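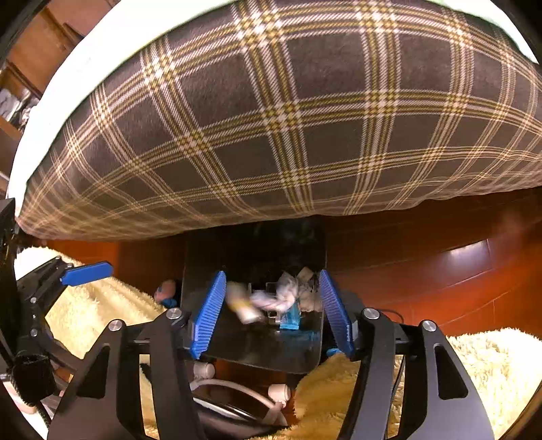 Can a machine tidy a bedroom yet?

Nearly! We have spent since December finding out how far a pair of grippers can get with the chores most of us put off, and bedrooms have become our favourite test. Kitchens get all the attention, but a bedroom has soft things, shiny things and tiny bits of rubbish all within arm's reach of each other – lovely stuff if you enjoy a hard problem.

Our list has 16 chores on it, from pairing socks to stripping a bed. A chore counts as done when the machine manages it 4 times in a row with no help from us. So far two have passed, and we cheered at both of them.

Small rubbish
Wrappers are the thing I could talk about all evening. A crumpled one changes shape the moment you squeeze it, and a glossy black surface throws back reflections that muddle the vision software. Ribbed pads help a lot. Karthik Jayasinghe went through 14 patterns of ridge before settling on the closely spaced ones, and he'd happily try more.

Bed making
Big checks and stripes are a gift, as the software can follow the lines across the cloth and tell when a cover has gone on crooked. Pulling it straight is another matter. Plain white sheets are harder still, and fitted corners beat us every single time (they beat me at home too).

Fluffy rugs
Tanvir Ekanayake's department, and he is welcome to it. Long pile hides hair grips, pen lids and the odd earring, and a gripper that goes in after them tends to come up with a tuft of rug. We've had our best results going in slowly from the side.

Knowing what to keep
The big one. Is a scrap of tissue rubbish, or is it wrapped round something precious? Kavinda Kodikara wants the machine to put anything doubtful in a tray and ask. I think she's right, even if it makes for a very chatty helper.

Folding towels is next, and Imtiaz Bhuiyan has offered us his whole airing cupboard.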